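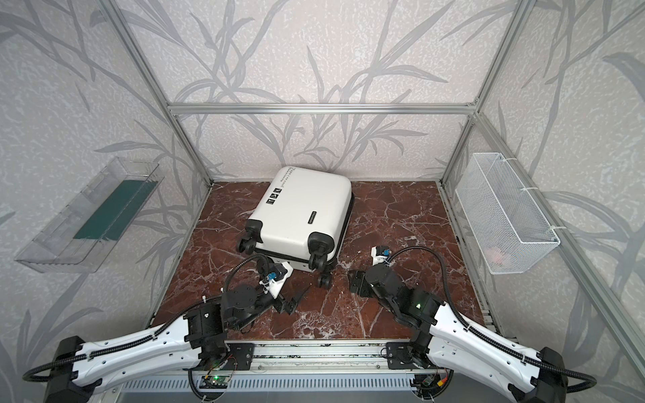

Paula Bucur wrote to ask whether the wheels come off for storage. They do not. The housings on the Stubbs carry-on are fixed to the shell at the corners, and the overall height given under Dimensions includes them.

The Stubbs is a hard-shell spinner case with a white outer shell and black wheels and trim. It opens flat along a zipper. Marks on the gloss finish come off with a damp cloth and a drop of dish soap – do not use solvent or abrasive pads.

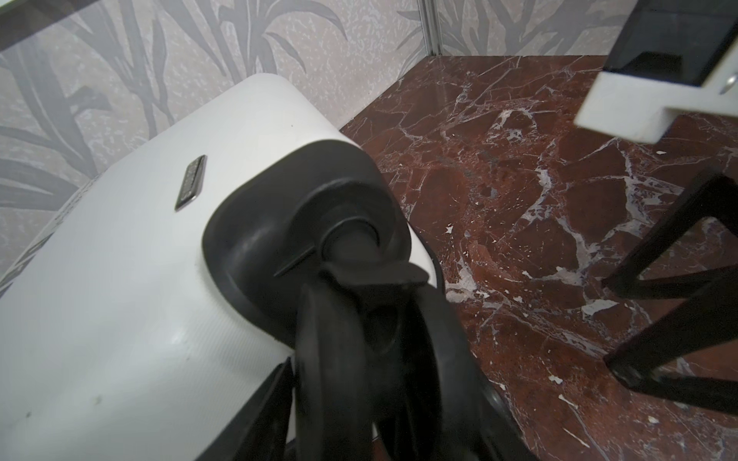 Photo: Flostham Luggage

Each corner housing is a rounded black molding that wraps the shell, with the caster set below it. The badge is a small metal plate on the shell. Replacement casters are sold in pairs under part number 74. A caster swap needs a hex key and takes 20 minutes per pair.

Dimensions
Height with wheels: 23 in
Depth closed: 8 in
Wheels: four, swivel 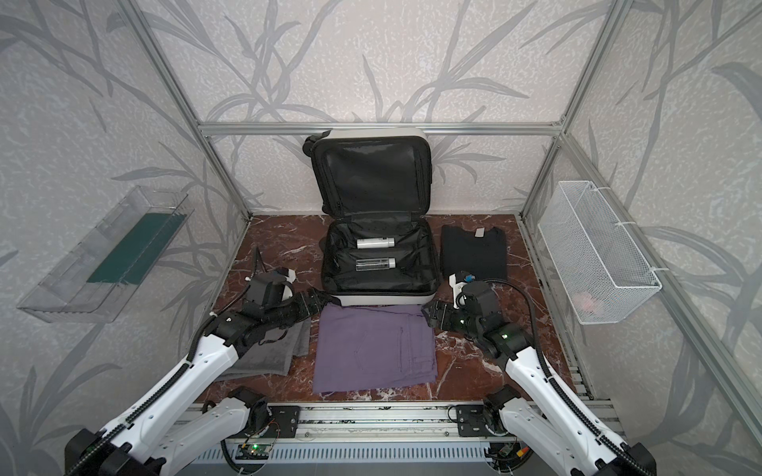

NULTANIA, June – Stock of the white shell is available again from the Nultania warehouse. Orders placed before the restock ship first.

The interior is lined in black fabric, and the lid panel is faced with black mesh and closes with a zipper. Bottles can lie flat in the base. Pack them before the clothing, with caps tight, and put anything that might leak in a separate bag. Pants and towels should be folded to the width of the base. Shirts go on top, collar toward the wheels.

The lid stays upright when it has a wall behind it. On open floor, lay it back fully before loading; the hinge is not a stop and should not carry weight.

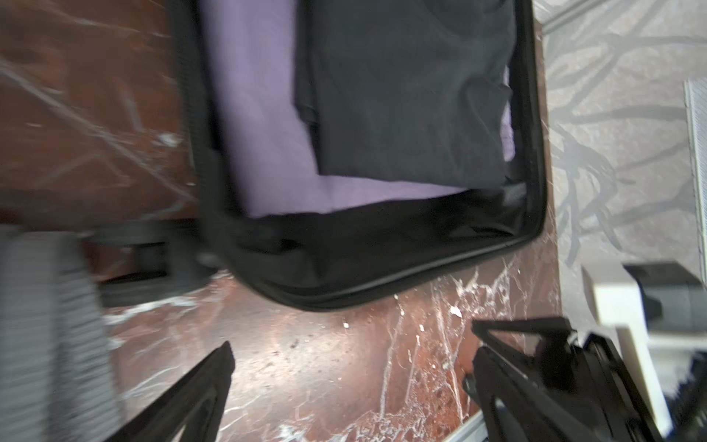

Care and lining

Fold knitwear once lengthwise and leave a small gap at the side wall so the zipper runs clear of the fabric. Vacuum the lining with a brush head. Do not machine wash. Let the case air open after travel and store it closed, unlocked, away from heaters.

Jornska packing cubes fit the base and are sold separately.

Page revised 9/27/21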